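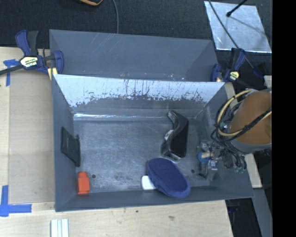

July 17, 2022

Long one today. I finally got the full bin picking run done with the new ranking step switched on, and I want to get the numbers down while I still remember what I did to get them.

Setup first, so I don't have to guess later. Two gray bins clamped one behind the other, pick from one, drop in the other, swap when the source bin is empty. Same object set as the Prerer runs. Network is the Paltero checkpoint trained on 4000 simulated grasps and nothing real on top (yet!). The only change is that we now take the 7 best grasp candidates and re-score them for wall clearance before the arm moves. I kept the old Pevov planner so it's a fair comparison with last time.

446 attempts total. The old ranking got stuck a lot on anything leaning against a wall or tucked in a corner: it would pick a lovely grasp on paper, the planner would reject it, and we'd burn a cycle. With re-scoring it mostly goes for the stuff out on the open floor first and leaves the corner items for the end. I went through 95 of the failures by hand, which took all afternoon and most of a bag of pretzels. The biggest pile by far is shiny black things. Depth just falls apart on them, and the floor of the bin is dark and scuffed too, so half the time the mask bleeds right off the object. Second pile is overlaps, where it grabs the top item by the edge and drags the one underneath along with it.

The worn bright patch on the back wall is still giving me phantom detections. I tried masking everything above the floor line and that killed them, but it also killed real grasps on tall items standing near the wall, so I took it out again. Maybe a per-bin background model? Chin has code for that somewhere, need to dig.

Also, the hose loop worries me. It swings wide on far side reaches and I'd like it strapped closer to the cover before we speed anything up.

Still to do: rerun with the bins swapped front to back, save raw depth this time (I forgot, ugh), and decide whether real fine-tuning goes in before the September writeup or after it.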